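3.2 Layout of the parts and order of removal

The desktop towers in the study came to us through Trerau, a reuse workshop that takes in office machines and sorts them for repair, resale of parts or scrap. Of the 386 machines logged over the study period, most were towers of the older office type, with a sheet metal chassis, a side panel that lifts away and a power supply fixed across the inside. We chose this type for two reasons. It still makes up the bulk of what arrives at Trerau, and its inside is crowded enough that the order in which the parts come out has a real effect on the time spent.

Each tower was laid on its side with the panel removed, so that the main board faced upwards. The usual advice in workshop guides is to begin with the power supply, on the grounds that it is the largest single part and that its wires run to almost everything else. Felicidad Dizon, who ran the sorting bench at Trerau until February, worked the other way round and began with the parts nearest the processor socket. Her records, which she kept by hand on the back of the intake sheets, are the basis of what we call the inside-first order below.

The difference between the two orders is easiest to follow with an open case to hand. In the tower shown in Figure 4 the power supply lies flat across the lower centre, the drive cage takes up the right side, and the board sits between them and the row of expansion brackets. Blue SATA cables and a bundle of red, yellow and black power wires run along the cage.

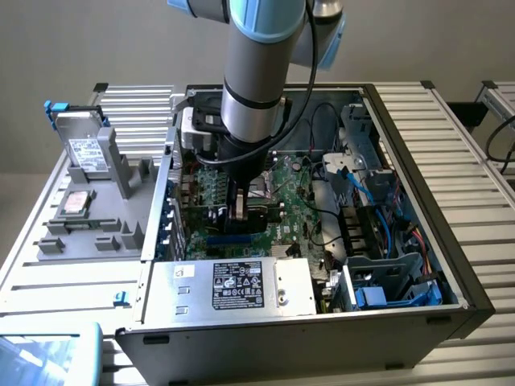 Figure 4. Open desktop tower on its side, with the gripper at a component near the processor socket. The power supply, with its black label, lies across the lower centre of the case.

We divided the inside of each case into four zones: the socket and its surroundings, the memory slots, the drives with their cage, and the power supply. Expansion cards were recorded with the zone they stood closest to. This is a rough division, and in some small cases the memory and socket zones run into each other, but it matched the way the bench staff already spoke about the machines and needed no extra training.

For every tower we noted which zone was opened first, how many connectors had to be freed before the first part could be lifted out, and whether any part had to be put back or moved aside to reach another. In all, 2,757 separate removals were recorded. A removal was counted once the part was clear of the case and placed in its tray. Screws, clips and loose cables were not counted as parts.

Drives gave the most uneven results. Where a drive is held in a plastic carrier, the carrier and drive can often be drawn out together, and the time taken depends mainly on whether the cables at the back have been freed first. Where it is screwed directly to the cage, the screws on the far side may not be reachable until the cage itself is loosened. 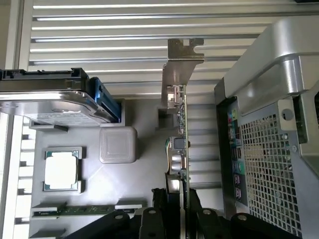
Memory modules were simpler. They stand in slots with a latch at one or both ends, and once the latch is open the module can be lifted straight up. The only regular difficulty was an expansion card or a cable lying over the latch. In the inside-first order any such cable is moved early — before the modules are touched — and the slot is then clear for the rest of the work.

The processor was always left in its socket until the cooling parts above it had been taken off. We did not record the state of the thermal paste. Staff at the bench felt that it mattered, and a later study might include it.

Two limits should be noted. First, the towers were not drawn evenly from all makers, as Trerau receives its stock in batches and a single office clearance could bring in 30 machines of one model. Second, the comparison set from the Chamoun depot, 200 towers in all, had been stored with the side panels already off, so panel removal is left out of the timings for both sites. The effect of this on the totals is taken up in Section 4.1.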